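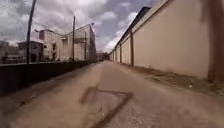

4.3 Teaching an outdoor route by remote control

A route is taught by driving the robot along it once with the hand controller. The robot records its position, speed and heading, along with what its front camera sees, and stores all of it as a teach run. Teach each direction of travel as a separate run. A run driven out cannot be played in reverse.

Before you start

Complete the controller pairing in section 3.2 and the stop test in section 4.1. The battery must show at least 66 percent. Two people are needed: a driver, who holds the controller, and a walker, who watches the robot and carries the second stop button.

Walk the route first. Write down every access cover, drain, curb and change of surface. Covers with a raised rim must be crossed square to the rim with both front wheels together, or passed with a clear gap on one side.

CAUTION: Do not teach a route over a loose or rocking cover. Report it to the site and choose another line.

Recording the run

1. Place the robot on the start mark with its front facing along the route.

2. Turn the mode switch to TEACH. The status light blinks blue.

3. Hold the controller level and press REC. Wait for the light to turn solid before touching the stick.

4. Push the stick forward slowly and keep it steady. The robot limits itself to walking pace in this mode.

5. On a straight lane beside a long wall, keep the same distance from the wall the whole way. Small stick corrections are recorded too, and the robot will repeat them.

6. At each point where the robot should pause and check, release the stick fully for 6 seconds, then press MARK.

7. At the end of the route, release the stick and press REC again. The light returns to blinking blue.

8. Enter a route name on the controller, for example BRIMWOOD LANE OUT, and press SAVE.

NOTE: If the walker presses the stop button during a run, the run is closed and cannot be continued. Delete it and begin again at the start mark.
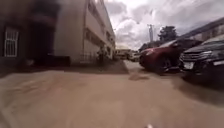 Open areas need more marks than lanes, as there is less nearby for the robot to line up with. Add a mark on entering the area and another on leaving it. Use buildings, ledges and poles as your guides when driving. Do not steer by parked vehicles such as the red car and the black SUV on the right, which may be gone on the next run. Keep far enough from their front ends that a car pulling out does not meet the robot, and drive in the open part of the pavement toward the ledge side. Dark patches on the concrete may be shadow or damp. Drive over them at normal speed unless the walker finds standing water or oil.

Checking the run

9. Bring the robot back to the start mark under manual control.

10. Turn the mode switch to REPLAY, select the route and press PLAY. The walker stays within reach of the robot's side, never in front of it.

11. Watch for drift. If the robot strays more than 20 centimeters from the line you drove, press stop and teach the route again.

12. When two replays in a row are clean, set the route to READY.

CAUTION: A replay follows the taught line even if the layout has changed. Walk the route again after any delivery, road work or new parking arrangement.

If the controller shows code 418, the recording memory is full. Delete old runs from the Routes menu or copy them to the Karagiannis dock (section 6.1).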